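So I have been asked by a few of you what happened with the wooden shapes I brought home from Urkby in June, and the answer is long, so get yourselves a cup of tea and I'll do it properly in a thread.

1/ For anyone new, I collect old and not-so-old wooden building blocks. Sets with bits missing, mostly. I like the odd shapes best, the ones that never quite stack, and I will happily go a long way on a slow bus for a tin of them.

2/ The Urkby lot came in a biscuit tin with a lid that didn't fit. Nine pounds, which I thought was fair and my other half thought was daft. There were cubes, prisms, a few things I still can't name, and a great deal of fluff.

3/ First job is always the washing. Please don't soak them! I know it's tempting. A damp cloth, the tiniest drop of washing-up liquid, wipe, then straight on to a towel. I ruined a lovely green arch years ago by leaving it in the bowl while I answered the door, and the paint came up in blisters like a bad sunburn.

4/ Then they dry overnight, well away from the radiator. I turn them before bed and again when I get up, and I do talk to them a bit, I won't lie.

5/ Next comes sorting, and this is where I have changed my ways. I used to tip everything on the carpet and crawl about after it. Now I lay a few out at a time on a pale wooden board, well spaced, and look at them properly before deciding what belongs with what. It makes such a difference having a plain background — you see the colours for what they are. 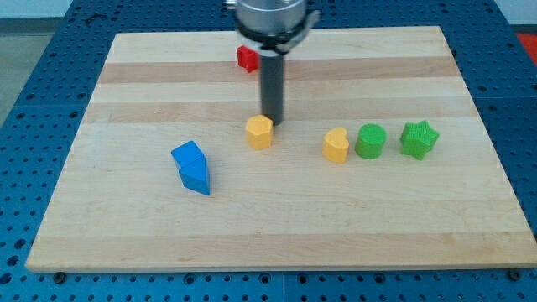
Yellow pentagon in the middle, blue triangular one on its side to the left, and a little red cube peeping out at the back.

6/ I do love that yellow. It's a proper warm golden yellow, like the custard we had at school (the nice custard, on the good days). A five-sided prism is such a cheerful thing to hold as well, you keep turning it round to find where it starts.

7/ Blue next to yellow is a combination I could look at all afternoon. I've been thinking about doing the back bedroom in it, though I said that last year too and the back bedroom is still magnolia.

8/ Somebody asked under my last thread how I tell one set from another when they've all been muddled together. Mostly by feel, I'm afraid, which isn't very helpful! Put two cubes side by side and run a finger across the join. If they came from the same set you'll hardly notice the step. Check the corners too, as some makers rounded them off nicely and others left them sharp enough to hurt a bare foot.

9/ Colour is a poor guide on its own. Reds fade at different speeds depending on who had the sunny windowsill, and I've seen two from the same box that you'd swear were strangers.

10/ Storage, as a couple of you wanted to know. Cotton drawstring bags, one per set, with a luggage label tied on. I bought a bundle of 10 from the haberdasher's in Ashworth and have gone through all of them, so that's another trip (what a hardship, there's a cake shop two doors down). Plastic tubs are fine if you leave the lid loose, but I find I never look inside a tub, and I'm forever looking inside the bags.

11/ I write everything up in a notebook as well, shape, colour, where it came from and what I paid. The last entry was number 429. My sister thinks that's rather a lot of blocks for a grown woman, and she has a loft full of jigsaws, so we'll leave that there.

12/ Next outing is the toy fair at Rirndale. If you're going, do come and say hello, I'll be the one bent double over the box under the table. And if anybody near Nanden has a tin of odd shapes they're tired of tripping over, my messages are open and I'm happy to pay the postage.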